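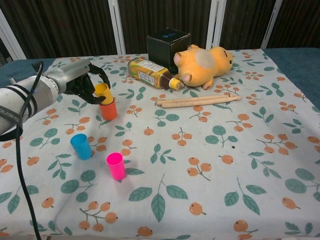

The table with the berry cloth. The yellow cup is standing in the orange-red one, the blue and the pink are still separate.

Plastic cups get stuck together when stacked, and how to wash this kind of tablecloth?

Posted by Ladan Hassanpour
Category: Home and kitchen > Table and dishes

Hello to all. I have two small problems and I hope it is allowed to put them in one post, as they concern the same table.

The first is the cups. We have coloured plastic cups in yellow, orange-red, blue and pink. I bought them in February from the Ghasemi shop in Daltthorpe, and we use them every day for juice and water. The kitchen is small, so after washing I put them one into the other. The next morning they are stuck. I pull, my husband pulls, and sometimes we must hit the bottom with the hand. The yellow and the orange-red are the worst pair. Last week I pulled so strongly that the cup flew out of my hand and hit the cupboard door. It did not break, but I do not want to do this every morning.

I have tried to put a little cooking oil on the outside. It helped, but then the cups were greasy and the children complained of the taste. I have also tried to keep them all separate on the shelf, but then there is no place for the bowls.

The second is the tablecloth. It is white, with orange berries, brown stems and green leaves, and I like it very much. I do not know the material, the label was cut away before I received it from my aunt. I keep a blue cloth under it. When I wash the white one at 40 degrees it comes out with many small folds, and I am afraid to iron over the berries in case the colour comes off on the iron. Also we drink a lot of cold tea from bottles at this table, and sooner or later there will be a brown stain. What should I do in the first minutes when this happens?

The table is also the place where everything is left. Drumsticks, soft toys, boxes, all of it. If somebody has a good idea for that too, I will read it with pleasure, but the cups are the most urgent.

Thank you in advance and excuse my English, it is my third language.

Fatima Adeyemi
Helpful votes: 80

Hello Ladan, your English is perfectly clear. It is also not my first language, so we are two.

For the cups, I think there are two different things which can happen, and it is good to know which one you have.

The first is water. If you stack the cups while there are still drops inside or outside, the thin layer of water closes the space between the walls and the air cannot go in. When you pull, you are pulling against suction. With this kind of sticking, you will feel that the cup moves a little and then goes back.

The second is that one cup is pressed too hard into the other, for example when there is something heavy on top of the stack. Then it does not move at all.

To separate them tomorrow morning, please try this:

Pour cold water in the inner cup, up to half. Then hold the outer cup in a bowl of warm water from the tap. It must be warm as for washing hands, and not from the kettle, as many plastic cups lose their shape in boiling water. Wait two minutes. The outer one becomes a little wider and the inner one a little smaller. Now turn them against each other, as if you open a jar, and pull only after they have started to turn.

If it is the suction kind, you can also let one drop of washing-up liquid run down between the two rims and then turn. Afterwards rinse both of them well, and you will not have the taste problem as with the oil.

So that it does not happen again, let the cups dry upside down on a towel for 20 minutes before you stack them. If your kitchen is damp, leave them longer. I also cut strips from a paper napkin, two fingers wide, and hang one strip over the rim of each cup before the next cup goes in. The air can pass along the paper. I change the strips when they become ugly. It looks a little strange in the cupboard but I have done so for years.

I would not put more than three or four in one tower.

About the tablecloth, first you should find out if it is cotton or something with a coating. Put one drop of water on a corner. If the drop stays round on the surface for a long time, it probably has a coating, and then you should wipe it only and not iron. If it goes in quickly, it is probably cotton or a mixture. In this case iron it from the back side, while it is still slightly damp, at medium heat, with an old white pillowcase under the printed side. Begin with a corner. If you see orange on the pillowcase, stop and lower the heat.

For tea, do not rub. Press with a dry cloth first, then pour cold water through the stain from the back side, and then a little washing-up liquid. Leave it for a quarter of an hour and rinse. If there is still a brown shadow, white vinegar mixed with the same quantity of water can help, but test it first at a place where it does not disturb.

I would also wash the blue cloth separately for the first times. A dark blue can give colour, and on white you would see it immediately.

Please write if the cold and warm water has worked.

tusargate_621
Helpful votes: 2

just buy cups with a handle. they can't go inside each other so they can't get stuck

Vultik
Helpful votes: 20

I agree with Fatima about the drying. I want only to add something about the freezer, as many people recommend it. I tried it with plastic cups, one hour, and one of them got a crack near the bottom. Perhaps mine were of bad quality, but I would not do it again.

For the things left on the table, we have in our house one basket which stands on the chair at the end. Before dinner everything that is not for eating goes into the basket, and who wants his thing back must take it out and carry it to his room. With drumsticks you should put them in standing, otherwise somebody sits on them. I speak from experience.

Comment from Ladan Hassanpour

Thank you, Fatima! I did the warm and cold water at seven this morning and the yellow one came out after the second turn. The drop of water on the tablecloth went in at once, so I will iron from the back as you explain. Vultik, I have a basket in the bedroom that I can use, I will try it this evening. The handles I will keep in mind for the next time, but these cups are still good.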